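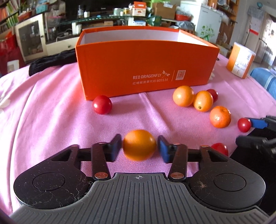
Orkham Scraps is a collection of notes and measurements for 946 fabric offcuts, put together for people who quilt, patch and piece by hand and want to know what they can make before they start cutting. Every offcut has its own line with the size, the fiber, the weave, the main color and a few words on how it behaves under a needle. The color names are plain ones, the kind you would use across a cutting table: a cloth like the pink one under the orange fruit goes in as "pink", never as "rose quartz" or "blush no. 3". Creases don't count as flaws, by the way. Folds press out!

What's in the folder

scraps.csv is the main table, one row per offcut.
blocks.csv lists 70 quilt blocks with the smallest scrap each one needs, seam allowance included.
pairs.csv suggests scraps that sew up well together (this is my favorite file, and the one I keep adding to).
notes.txt has the longer remarks that wouldn't fit in a column.

The columns in scraps.csv

id: the bag letter followed by a number, such as K12 or S140
width and length: in inches, measured along the straight grain, rounded down to the nearest quarter
fiber: cotton, linen, wool, blend or unknown
weave: plain, twill, satin, knit or other
color: one word if at all possible
print: yes or no, with the scale of the print in notes.txt
fray: 1 to 4, where 1 barely sheds a thread and 4 falls apart while you look at it
washed: yes, no or unknown

Where the scraps came from

There are three sources, and they are wonderfully different. The Ekumitz bags are mostly shirting cottons, crisp and light and a joy to piece. The Pešek box is older stuff, heavy on linen and wool, with some gorgeous twills that I would happily turn into a coat lining. Sterstead gave us the end-of-bolt strips, long and narrow and perfect for binding. The first letter of the id tells you which is which (E, P or S), except for the K bag, which is a mix of all three from before I had a system. Sorry about K!

How things were measured

Each piece was pressed flat and measured with a clear quilting ruler. Odd shapes were measured by the largest rectangle that fits inside them, so a big triangle can look small in the table. If you love working with triangles, check notes.txt, where I wrote down the long edge for most of them.

Fiber was judged by feel and by a burn test on a snipped thread where there was thread to spare. That leaves 94 pieces marked unknown. Treat those as blends and keep the iron cool.

Things to watch for

Knits are in the table but not in pairs.csv. Fray scores were all given by one person, and I got stricter as I went along, so a 2 in the Sterstead rows might well be a 1 in the Ekumitz rows. Red and navy pieces marked "washed: no" should be soaked on their own before they go anywhere near a white background.

Using it

The tables open in any spreadsheet program. Save with UTF-8 turned on or the š in Pešek goes funny. To plan a quilt, pick a block from blocks.csv, filter scraps.csv by its minimum size, then sort by color and have fun.

Corrections and new pairings are very welcome, especially for the wools. Next update: September, with the K bag sorted out at last.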